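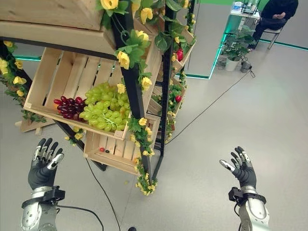
The crate shelves at Podarby, with the grapes in their tilted box.

"Go on, pick a grape," says Gonçalo Teixeira, and I'm halfway there before he starts laughing. They're fake, of course! So are the apples, and so are the leaves and flowers wound around the black metal uprights.

Gonçalo dresses displays for small food shops (he did the Gristero windows last May), and this one took him two Saturdays. I asked why he'd bother with pretend fruit when the market is 60 yards away.

"Fruit flies," he says. "I did one with real grapes, 4 pounds of them, and I still get teased for it."

He likes his crates pale and unfinished, and the big one in the middle had to tip forward. "If it sits flat you just see slats. You want the green bunch coming right up to the lip, like it's about to roll out."

And the skinny crates on the right, stacked at an angle? "Those I moved all afternoon. I'd get an apple where I wanted it and then the leaves would cover it up. My wife finally called and told me to come home and eat."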